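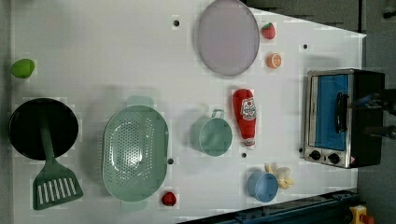

Play food, a frying pan and a toaster oven on the white table at Plalley.

13 May 2026

I popped into Plalley this week to see the toy kitchen things before they go out on loan in June, and I'll admit I stayed a lot longer than I meant to. There's something about a tiny strawberry that gets me every time!

Wubit Abdella has been sorting the play kitchen gear for the toy library, and she's put together a set that covers pretty much a whole pretend dinner. My favourite colour in the lot is the soft green of the colander (I want one that size for my own berries), though the lavender plate comes close. The ketchup bottle will be the one the kids fight over. It always is.

Families in Cikville can borrow the set for two weeks at a time, and it costs $5. Getachew Tilahun is looking after bookings and tells me almost 2000 toys went out last year, with kitchen sets near the top of the list. "People come in for a puzzle and go home with a frying pan," he said, and he laughed, but he'd clearly said it before.

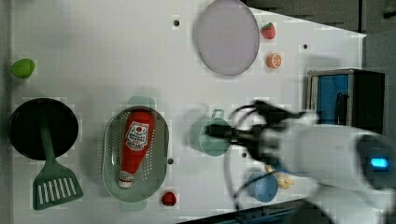
What to know before you borrow

Bookings open at the Plalley front desk in June. Bring something with your address on it, and a decent-sized bag, because the toaster oven is bulkier than you'd think. Everything should come back clean, including the strawberries, which do tend to wander off under couches. If one goes missing, just tell Getachew and he'll make a note of it.

I asked Wubit what she'd add if she could, and she went straight for more fruit and another plate or two, so there's room for visitors at the table.
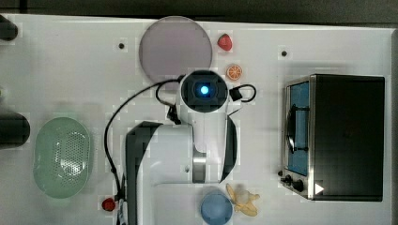

She'd also love a kettle, if anybody in the neighbourhood has a toy one their kids have outgrown. Donations can be dropped at the same desk until 5 pm.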